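Writing the rulebook for hand-held gripper recording: an interview with the standards lead at Hatora

Hatora keeps the working rules that several collection groups follow when people record household tasks with hand-held grippers. The current edition runs to 408 numbered clauses. We spoke with the person responsible for maintaining it, who asked to be identified by role only. The conversation took place at the Favley office in March and dealt mostly with clothing tasks, the part of the rules that has changed most in the past year.

We began with what the rules cover. "Labels, device checks, the state of the room, how a task starts and how it ends," the lead said. "Clothing has its own section. Jeans, shirts, anything on a bed." 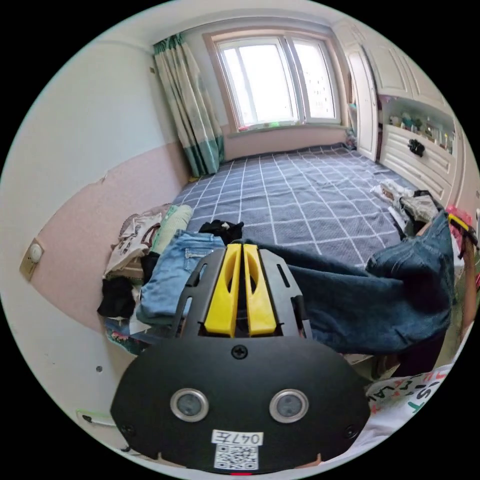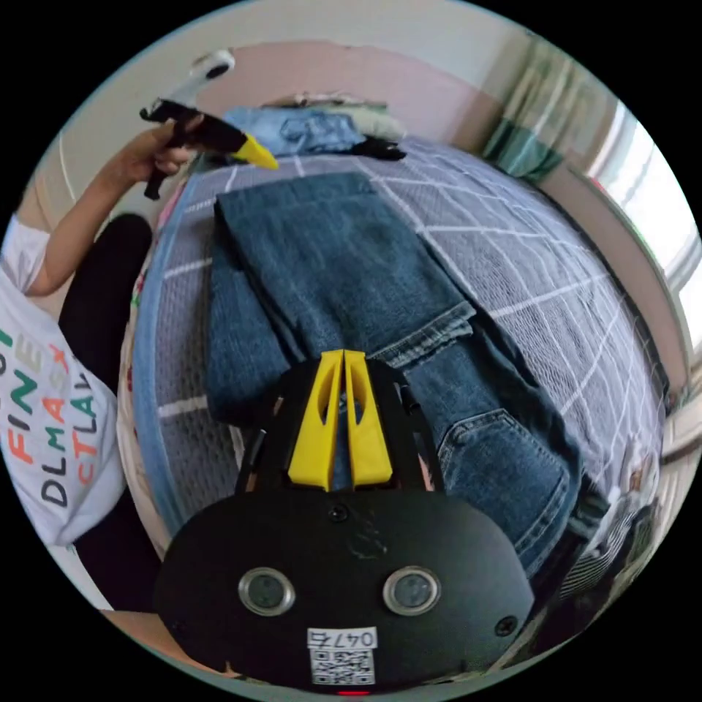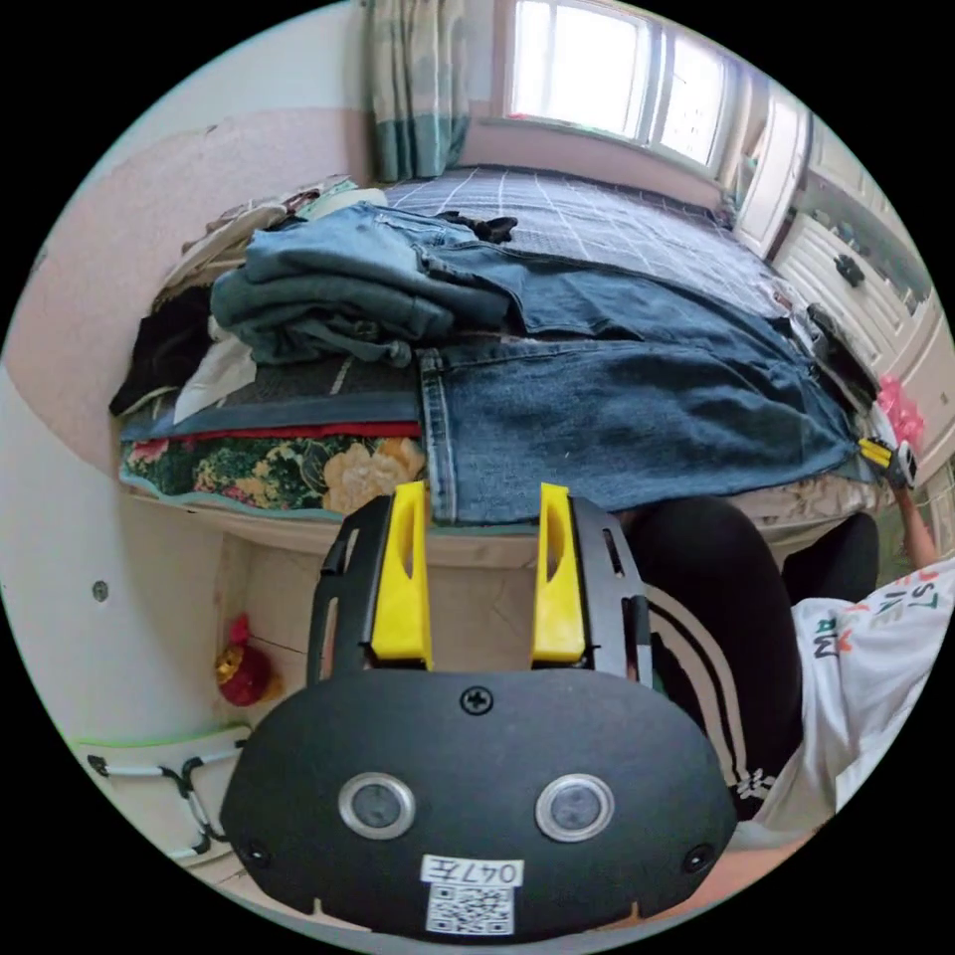
Gripper 047 with jeans on a gridded bed cover.

The clothing section opens with the surface. Early drafts required a plain, single-colour cover on any bed or table used for folding. That requirement was dropped.

"People don't own plain covers," the lead said. "If you make them buy one, you end up with 400 recordings of the same grey sheet and a model that has learned the sheet. The clause now says the cover stays as the household has it, provided it is flat enough that a garment can be laid out on it. A pattern is acceptable. A grid is useful to the people who check lens calibration, but we don't ask for it."

The same reasoning applies to other items near the work. Clause 31 permits unrelated clothing on the bed and requires only that the operator can reach the target garment without leaning on anything fragile. The lead described the clause as the one most often misread by new groups, who tend to clear the room first.

"We had a submission from the Henare group where every bedroom had been stripped. Nothing on the shelves, nothing on the floor. Technically it was very clean work. We sent it back with a note asking them to leave the rooms alone."

Device identity takes up a full chapter. Each gripper must carry a printed label with its unit number and, where units are used as a pair, the side. A machine-readable code goes on the same face. The label has to stay legible in the unit's own recording, so that a file separated from its log can still be matched to a unit.

I asked whether side marking had been a real problem or a theoretical one. "Real. A left unit and a right unit look the same in the hand. If they are swapped halfway through a session and the log isn't updated, every two-handed motion after that point is mirrored. It plays back without an error. Somebody finds it weeks later when the trajectories won't line up."

The remedy is procedural. Before the first task, the operator holds each gripper still, closes the fingers fully, opens them fully, and closes them again. The left unit goes first. The whole check takes less than a minute and is repeated after any break in which a gripper has been put down. The reviewer compares the order of the closures with the labels before looking at anything else.

Finger wear is handled by inspection. The rules call for the contact faces to be wiped and looked at in daylight or under a lamp before each session, and for a pair of fingers to be replaced after 480 hours of use regardless of appearance. Denim is treated as an abrasive material. Hours spent on jeans, canvas and towelling are logged separately, although they count toward the same limit.

"We would like a different limit for abrasive work," the lead said. "We don't have the evidence yet. Pornska is collecting it. Until then there is one number and everyone uses it."

Pornska is Hatora's wear-tracking project. It stores an hours total and a close-up record of the finger faces for every unit in circulation. At the last update it held 2149 entries. Groups submit a new entry whenever fingers are changed, and the rules treat a missing entry as a minor fault.

The discussion then turned to faults in general. The rulebook recognizes two grades. A minor fault stays with the recording as a note. A major fault removes the recording from the accepted set, and the file is kept apart for review. Under the clothing section there are four major faults: touching the garment with a bare hand once the task has started, an unlogged change of unit, a lens covered for longer than two seconds, and a task ended before the garment is released.

The bare-hand rule draws the most complaints. Operators find it natural to flatten a crease with a palm or pull a waistband straight. The lead was unsympathetic.

"If the hand does the difficult part, the recording says the gripper did it. The fold looks better and the data is wrong. I would sooner have a poor fold. A leg hanging over the edge is fine. A crooked hem is fine. Clause 58 says in plain words that quality of the fold is not assessed."

Is that clause followed? "Partly. People take pride in folding. You see them go back and redo a corner. That is allowed as long as the gripper does it."

On the covered-lens rule, the difficulty is heavy fabric. A trouser leg lifted high can fall across the front of the housing. The guidance is to lift to chest height or lower and to turn the wrist outward as the fabric rises. If the lens is covered anyway, the operator should hold position and lower the garment slowly. Shaking it free is discouraged, as fast motion degrades tracking and the following seconds often have to be discarded as well.

The rules say less about the people in the recordings than some readers expect. Operators and anyone else in the home sign a consent form before the devices are switched on. Faces are to be kept out of view where that is practical and are removed in processing where it isn't. Mail, medication labels and screens showing personal information must be put away. Beyond that, clothing and posture are left to the operator. Standing, kneeling and sitting are all accepted, and the log has a field for changes of height between tasks.

"Early on we specified standing only," the lead said. "That lasted until we asked people to work at a low bed for an hour. Their backs were sore and the last third of each session was sloppy. Now there is a ten-minute break in every hour and no rule on posture."

Several clauses are under review for the next edition. One concerns thin straps and drawstrings, which the present text treats as part of the garment. Another would let a session continue after a battery change without repeating the full device check, provided the gripper never leaves the operator's hand. The lead expects the first to pass and the second to fail.

There is also a proposal to shorten the document. Groups in the field have asked for a two-page card covering the start check, the four major faults and the log fields. Hatora has a draft. The lead's reservation is that a card tends to replace the book.

"They'll read the card and stop there. I know that. So the card has to be correct by itself, and at the moment the part on paired units is not. We are rewriting it."

The draft card goes out to the collection groups for comment in June. Comments are accepted by clause number only.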